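Home | Course Materials | Handouts | Lab Access | Contact

Goicoechea Technical Institute
Robot Safety and Fault Analysis
Handout 5: The Missed Grasp and the Silent Retry 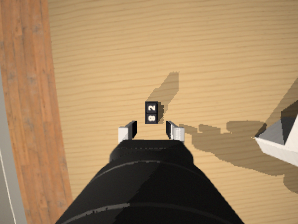 The fault considered in this handout was first recorded in December, during simulation trials of the tile sorting cell known as Otden. Students should read it before the lab session and bring a marked copy. The handout replaces the version issued on the Sullgate campus, which gave the wrong threshold for the finger gap check. This version is dated 10/10/2026.

1. Background

The Otden cell was designed to pick small numbered tiles from a tabletop and place them in order. A parallel gripper with two short fingers approaches from one side of the tile, moves forward until the tile lies between the pads, closes, and lifts. The controller is built on the Prerkirora task library, which the Institute maintains for teaching. Each task is broken into stages, and each stage has an exit condition that must be met before the next one begins.

The simulation was run for 494 attempts before any hardware was powered. In 155 of these the gripper closed without the tile between the pads. A certain number of missed grasps is to be expected with a part this small. The matter became a safety finding when the logs showed that the controller had reported every one of the 155 as a successful pick.

2. Description of the Fault

The point of interest is the end of the approach stage. The fingers are open wider than the tile, the tile is just ahead of them, and neither pad is in contact with it. In this position the controller must decide whether to continue forward or to close. A correct decision depends on the distance between the pads and the near edge of the tile.

The distance was taken from an estimate of the tile's center. The approach stage ended when the pads came within a fixed distance of that center, and the distance had been set for a square part. A two-number tile is longer than it is wide. Depending on how the tile was turned, the gripper could stop short or could arrive with the tile properly between the pads. The same setting therefore gave good results in one orientation and poor results in the other.

A second fault hid the first. The close stage had a single exit condition, namely that the fingers had stopped moving. Fingers that have closed on a tile stop moving. Fingers that have closed on each other also stop moving. The width at which they stopped was logged but was never read by the controller.

3. Why the Fault Matters

In simulation the result was an arm carrying out a lift and a place with nothing in the gripper. On hardware the same sequence has further effects. The cell counts the tile as placed and releases the interlock on the output side. An operator who sees a tile still lying on the table may reasonably take the cycle to be finished and reach in for it. The controller, on comparing its count with the next table survey, then starts a retry with no signal to the operator.

The retry is the hazardous event. It begins from the home position at full approach speed. In the trials, the delay between the false report and the retry was 13 seconds. No person was exposed, as the fault was found before the hardware stage. It has nonetheless been classed as a safety fault and is to be treated as such in all written work for this course.

4. Corrective Measures

a. The approach distance is now measured to the near edge of the tile and is worked out again whenever the tile's orientation changes.

b. The close stage now requires that the final finger gap fall within a stated band. A gap below the band is reported as EMPTY and ends the cycle.

c. The output interlock remains closed until the gap has been checked a second time after the lift.

d. Automatic retry has been removed. A new attempt must be started by the operator from outside the guarded area.

Measures (b) and (d) are required on all student cells. A cell that does not have them will not be signed off for power.

5. Notes on Shadows and Lighting

Several students have asked whether shadows on the tabletop affected the tile estimate. The original trials took the tile's position directly from the simulator, so lighting played no part in them. Students who replace this with a camera-based estimate should note that a dark tile and its shadow may be joined into one region by a simple brightness threshold. The estimated center then shifts toward the shadow. Tests should be repeated with the light in more than one position.

6. Preparation for Lab

Read the stage definitions in the Prerkirora manual. Prepare a fault tree with "operator reaches into cell during retry" as the top event. Include both the approach error and the missing gap check, and show clearly which of the two is able to cause the top event without the other. Fault trees are to be submitted on paper at the start of the session.

Shares: 5 | Comments: 0

Goicoechea Technical Institute. All rights reserved. Contact the course office | Back to top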